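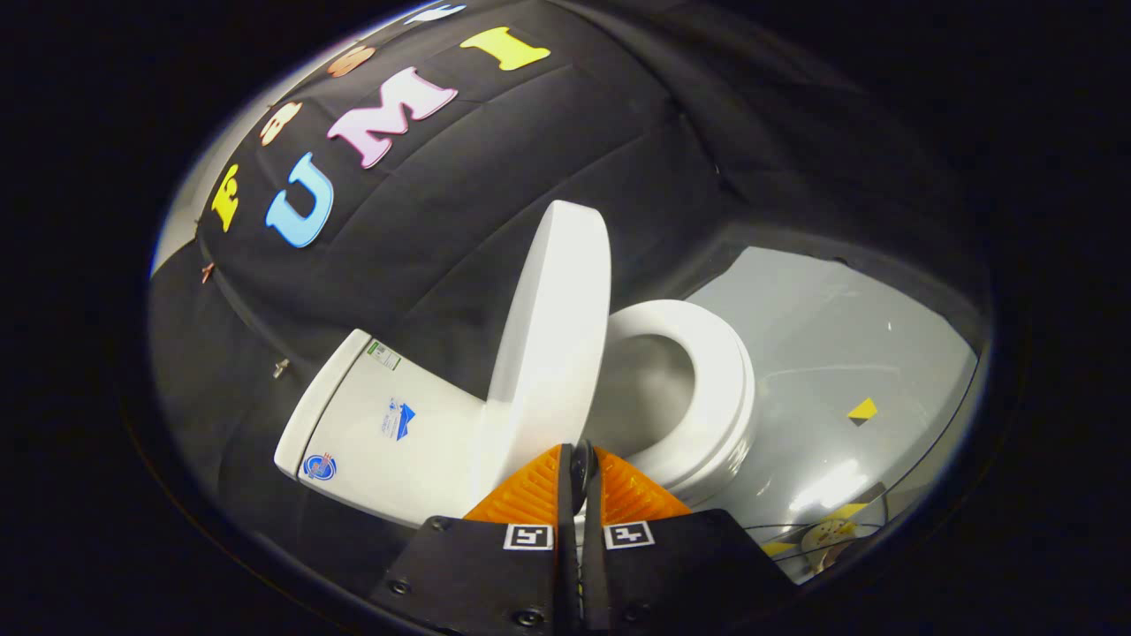
Unit 14: Trap Seals and Venting

Building Services 721
Instructor: Eulalia Henríquez
Handout revised Friday, September 5, 2025

Read before the lecture. Bring the riser diagram for the Sosdale dormitory from the last unit. Symbols are the same as in the drainage sizing handout.

14.1 Purpose of the trap

Every fixture connected to a sanitary drain needs a trap. The trap holds a plug of water (the seal) between the room and the drain. Air in the drain carries odor, moisture and sometimes hydrogen sulfide or methane. The seal blocks this air and still lets waste pass.

Seal depth is measured vertically from the crown weir to the top of the dip. It is not the total depth of water in the trap. Students lose points on this every year. A common minimum in American codes is 2 inches. A deeper seal resists pressure changes better but holds more solids, so codes also set an upper limit.

A water closet has its trap formed inside the fixture and does not get a second one on the branch. Two traps in series hold a pocket of air between them, and the pocket slows the flow.

14.2 How a seal is lost

Self-siphonage. The fixture's own discharge fills the trap arm. As the slug of water moves downstream, pressure behind it falls below room pressure and the seal is pulled over the weir. Long or steep trap arms make this worse. Lavatories are more prone to it than flat-bottomed sinks, where the last of the water drains slowly and refills the trap.

Induced siphonage. Discharge from another fixture passes the branch connection and lowers the pressure in the branch. The affected trap may belong to a fixture that was not in use.

Back pressure. Water falling down a stack pushes air ahead of it. Where the stack turns horizontal, the flow slows, the water depth rises and the air is squeezed. Pressure at the lowest branches goes positive and can force air up through the seal. Keep low connections away from the base of the stack.

Evaporation. Slow, and a matter of use. Floor drains in mechanical rooms are the usual case. A trap primer or a barrier device is the normal remedy.

Capillary action. A thread or strand of hair hanging over the weir wicks water out. Venting has no effect on it.

Wind and momentum. Gusts across a roof terminal make the seal rise and fall. The water lost on each swing is small, but it adds up over a stormy night.

14.3 Trap arm slope and length

The trap arm is the pipe between the trap weir and the vent fitting. The governing rule for most fixtures is geometric: total fall in the arm must not exceed the inside diameter of the pipe. If it does, the vent opening drops below the level of the weir, the pipe can run full at the upper end, and the vent no longer protects the seal. The water closet is treated separately in most codes, as its trap works by siphon and is refilled from the tank or valve after each flush.

Fall = slope x length

Worked example A. A branch drain in the Jurkcombe clinic is 17 feet long and laid at 1/4 inch per foot.
Fall = 17 x 0.25 = 4.25 inches
This is a drain downstream of the vent, so the diameter limit does not apply. Check that the ceiling space below can take the fall plus the pipe and hanger.

Worked example B. The same branch is rerouted to 14 feet.
Fall = 14 x 0.25 = 3.5 inches
Saving = 0.75 inch

Worked example C. A lavatory arm of nominal diameter 1-1/2 inches is laid at 1/4 inch per foot. Treat the nominal size as the inside diameter.
Maximum length = 1.5 / 0.25 = 6 feet
At 1/2 inch per foot the maximum is 3 feet. Steeper is worse here.

Compare these results with the table in the code adopted where the job is. The table controls.

14.4 Vent types

Individual vent. Serves one trap. Simple to check and costly in pipe.

Common vent. Serves two fixtures connected at the same level, usually back to back on either side of a wall.

Wet vent. A pipe that drains one fixture and vents another. It has to be oversized so that air can move above the water. Typical in a bathroom group, with the lavatory drain venting the tub or the closet.

Circuit vent. One vent serves a row of fixtures on a horizontal branch. It connects between the two fixtures farthest upstream.

Stack vent. The part of the stack above the highest branch, open to the outside air.

Air admittance valve. Opens on negative pressure and closes by gravity. It does nothing for back pressure. It must stay accessible and above the level given in its listing. Not accepted everywhere.

Dry vents leave the drain above its centerline and do not run horizontally until they are above the flood level rim of the fixture. A horizontal dry vent set too low collects solids during a blockage and has no flow to wash them out.

14.5 Problems

1. Find the fall of a drain 14 feet long at 1/8 inch per foot.

2. A trap arm of nominal diameter 2 inches is laid at 1/4 inch per foot. Find the maximum length by the diameter rule.

3. On the Sosdale riser, mark each branch where back pressure is likely. Give the cause in one sentence per branch.

4. Redraw the bathroom group in the Orellana plan with a wet vent. Label the wet section and the dry section.

5. A floor drain smells only in winter. The vent is clear. Name the likely cause and one remedy.

Show units on every line. Sketches may be freehand.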